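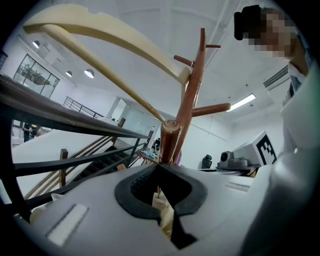 3/24/22 – Cenura, the costume and prop rental house, is training machines on its returns work, and the staff who do that work by hand are the ones doing the teaching. The company confirmed it this week after a notice went up for the floor crew.

Short version: no layoffs before June. Shifts change. Some pay changes too.

Returns is the part of the business customers never see. A show closes, the crates come back, and somebody has to pull out every hat, cane, scythe and coat rack, check it, tag it and put it where the next order can find it. Odd shapes, long handles, things that tip over. Cenura has tried conveyor sorting before and dropped it – fine for shoes, hopeless for anything with a blade or a hook on it.

The new setup comes from Gokent, which supplies hand-held grippers with a camera attached. A worker picks up the prop with the gripper in place of a bare hand, moves it, lets go. The recordings go to Gokent, where they are used to train the arm that is supposed to take over part of the job. Coat racks and other stands are on the first list, along with the long-handled props that usually get leaned on them.

Cenura says 90 item types are on that list. Costumes are not, and wont be this year. Fabric is still too hard, according to the company, and the hand finishers upstairs keep their current hours.

What changes for the people on the floor:

- Returns staff now spend 2 hours of each shift recording, the rest on regular work.
- Recording hours are paid at a higher rate. The company would not give the figure.
- Late unloading moves to the morning, so the evening shift gets smaller.
- Anyone moved off evenings gets first pick of the new checking jobs.

The evening cut is the sore point. Several workers told us the late shift is the one that fits around school pickup or a second job, and that first pick of a morning slot is not much use if you can't do mornings. One said the gripper itself is OK for an hour and then the wrist starts to complain, mostly on heavier pieces. Another likes it – quieter work, she said, and the first time anyone has asked her how she decides where to grab something.

Cenura says it has shortened recording blocks after hearing about the wrists and that workers can swap out when they want to. Workers we spoke with said thats true on slow days. Less so when a big show comes back.

There is also the question of who the recordings belong to. The notice says faces are blurred before any footage is used and that clips will not be used to measure anyone's speed. It does not say how long the footage is kept. Asked about that, the company said a written policy is coming. No date.

Teron, the smaller rental shop across the river, looked at the same system last year and passed. It cited cost, and the fact that most of its stock is one of a kind. Mac Carthaigh, which trucks crates for both houses, says its drivers have been told to expect earlier dock times at Cenura but nothing in writing so far.

The first arm is due on the returns floor in June. It will start with 3 item types and a worker beside it to clear jams and take the pieces it can't manage. Cenura describes that as a new position, and has posted almost 7 weeks of training for it, paid, open to current staff only. Sign-up sheet is at the dock office.

Workers have asked for a meeting before the arm goes in, with the evening hours first on the agenda. The company says it will hold one. Time and room still to be set – we'll update when we hear.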